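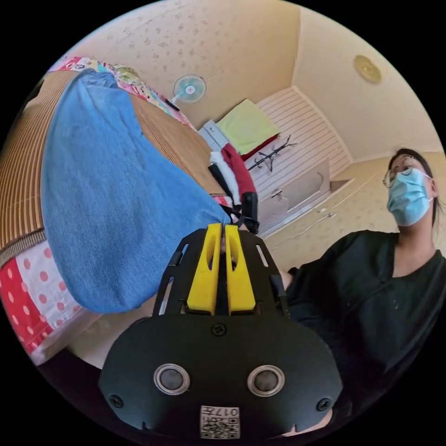
Folding work, who's still doing it by hand?

Posted Tue 28 June

mossbank_lu
I do laundry and folding for Troder, the Flesgate side. They've told us a folding machine is coming and half of us get moved to sorting. I'm not against it, my wrists would love a break, but sorting is the job everyone dodges. Anyone been through this?

hemline77
Yep, we got a Jillex last June. It's great on towels and flat sheets. Denim and anything with a hood still came to us, so my day turned into nothing but the awkward stuff. Same pay, way more fiddly.

mossbank_lu
Ugh, that's what I was afraid of. Towels are my rest! You get into a rhythm and chat a bit. If it's all jeans I'll be cross-eyed by lunch.
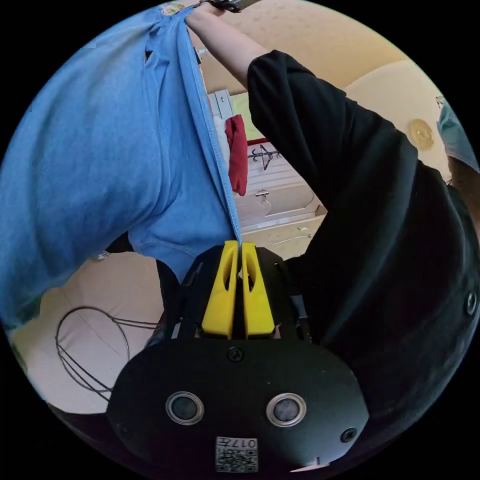 Blue tee, held up from above with the hem in the gripper.

pressroom_dad
Gonna disagree with hemline. We went from 1000 pieces a shift between us to nearly double and I go home less sore. Give it time, the first month is always rough.

hemline77
Double the pieces, sure, but did you get double anything else? We lost 2 people off days and the target went up anyway.

pressroom_dad
Fair, no raise here. But our two moved over to the Sotomayor site, they weren't let go. Big difference.

quietspin
Tees are where I'd watch it. A grip on the hem is fine, then you've still got sleeves going everywhere (ask me how I know). Get them to put in writing who fixes the bad folds and whether those count toward your number. Ours didn't count and I was redoing stacks for free, basically.

mossbank_lu
Ooh, good one, I'm writing that down. Meeting's Thursday, so I'll ask about refolds and about swapping between sorting and folding every week.

hemline77
Ask for the swap first, they said yes to ours.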